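4.2. La conversation sur l'argent, vue par les enfants adultes

Avant d'en venir aux résultats proprement dits, il nous faut dire un mot de la manière dont les familles parlent, ou évitent de parler, du budget des parents âgés. Les 62 familles que nous avons rencontrées à Umley et à Horgan nous ont accueillis avec une générosité que nous n'attendions pas, et plusieurs entretiens prévus pour une heure se sont prolongés jusqu'au soir. Presque toutes racontent la même gêne au départ : demander à sa mère ce qu'elle paie pour son assurance habitation, c'est déjà, dans l'esprit de beaucoup, lui dire qu'elle vieillit.

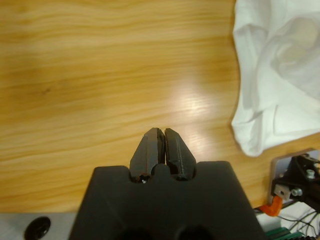 Cette gêne se dissipe pourtant assez bien lorsque la demande vient du parent lui-même, ou lorsqu'elle passe par un objet modeste - une facture de téléphone mal comprise, un abonnement oublié, une lettre de la caisse de retraite. Dans 53 familles, la première discussion sérieuse est née d'un tel incident, et non d'une décision réfléchie. Fonseca avait déjà proposé, dans son étude sur Virkevden, de parler d'une « entrée par la petite porte », et l'expression nous paraît fort juste. On commence par un prélèvement de quelques euros, on finit par ouvrir le classeur tout entier.

Figure 2. Pince noire serrant entre ses deux doigts un tissu blanc froncé, avec une surface en bois brun clair à gauche.
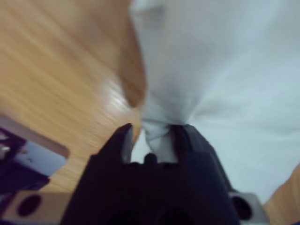 Reste la question, plus délicate, du partage des tâches entre frères et sœurs. Celui qui habite le plus près se retrouve souvent chargé du courrier, puis des virements, puis de la déclaration d'impôts, sans que personne l'ait vraiment décidé. Les 223 journaux de dépenses recueillis avec le carnet Plomomico montrent bien ce glissement, surtout à partir d'octobre, quand arrivent les avis d'imposition et les premières factures de chauffage. Les enfants plus éloignés, de leur côté, disent volontiers leur confiance, mais aussi un certain malaise à ne pas savoir. Une procuration limitée, accompagnée d'un court bilan envoyé à toute la fratrie, semble apaiser bien des choses - nous y reviendrons dans la section 5, à propos du recours au comptable.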